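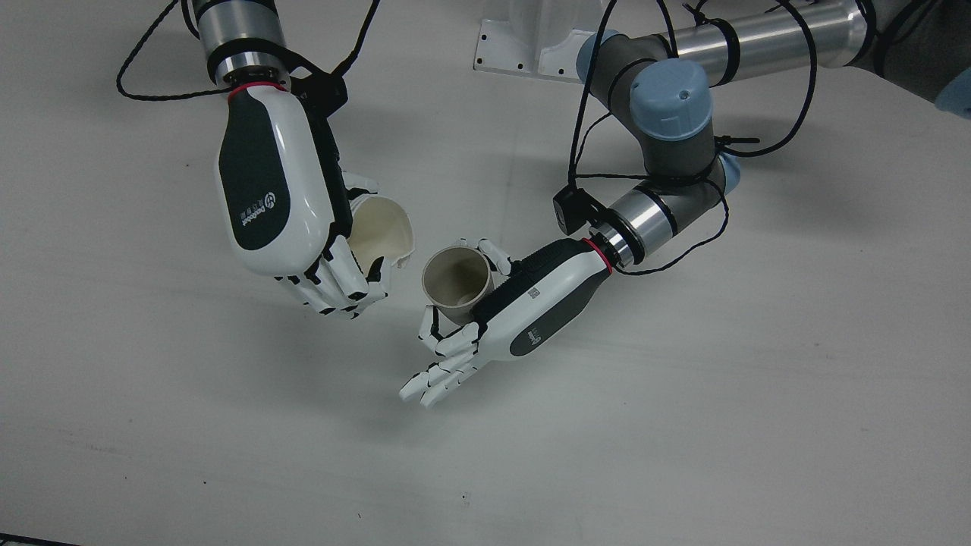
Wanted: keys player who can sing a little, for a short run of shows in May

Hi! I'm Lilla Csizmadia and I sing and play guitar in Hallorik. If you've seen us, it was probably in the back half of a bar bill somewhere, squeezed between a loud band and a louder one. We make slow, hummable pop songs with a lot of organ on them, and as of this spring we don't have anyone to play the organ. Our keys player, Nilmini Weerasinghe, is moving away for grad school (we threw her a party, we cried, she took the good tambourine) and we have a new record to get out in front of people.

So I'm looking for you, maybe.

What we've got booked

Three shows in May, all within driving distance, all in small rooms. The first is the record release at Skarkus, where we're headlining, which still feels weird to type. The other two are support slots with Tahiri, who are lovely and have a much bigger van than we do. Our headline set runs 51 minutes if I don't talk too much between songs. The support sets are shorter and mostly the new stuff.

If it goes well and we all still like each other by summer, I'd love for it to turn into something longer. But I'm only asking for May right now, so please don't feel like you're signing your life away.

What you'd be playing

Mostly organ and electric piano sounds, plus one song with a string pad that has to come in very, very quietly. Nothing on the record is hard in a fingers-flying-everywhere way. The hard part is leaving space. Bello Onyeka, our drummer, plays behind the beat on purpose and it takes a rehearsal or two before you trust him - after that it's the most fun thing in the world.

You'd also sing low harmony on four of the songs. I don't need a big voice. Kálmán Fodor (bass) takes the high part, so you'd be underneath me, mostly on oohs and the tail ends of choruses.

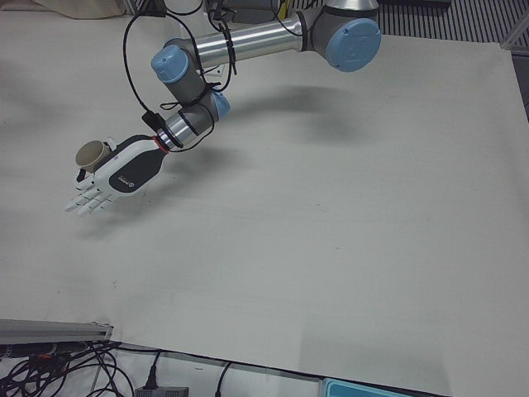 Small beige cup in a robot hand.

Rehearsals and gear

We practice at Skorkia, upstairs, 7 p.m. to 10 p.m., twice a week until the release show and then once a week. There's a freight elevator but it's moody, so assume stairs. Bring your own board if you're attached to it. Otherwise you can use mine, which has weighted keys and one sticky F sharp. The room has a keyboard stand and a spare amp. Headphones and sustain pedal are on you.

Money

You'd get an equal split of whatever the door and guarantees bring in, same as everybody else in the band. Rehearsals aren't paid, I'm sorry to say, but I cover the room. Gas and food on the two away shows come off the top before we split anything. Merch money goes into paying back the vinyl pressing, and I'm happy to show you the spreadsheet.

Who should write

Anybody over 20, please - one of the rooms is strict at the door. You don't have to have toured, and you don't have to have been in a band before if you've played with other people in some form (church, school, your cousin's wedding, all good). I care more about you listening to what's going on around you than about your resume. If you've mostly played jazz and want to try four chords for a change, come on over!

How to get in touch

Prapai Luangrath is helping us with booking and is much better at email than I am, so write to her through the contact form on this site and put "keys" in the subject line. Send a link to anything you've recorded. Phone recordings are great. Tell us a little about yourself and which nights you can't rehearse, and if you can, name a record with keyboards on it that you never get sick of. We'll send over two demos to learn and then have you up to the room to play them with us. There'll be snacks.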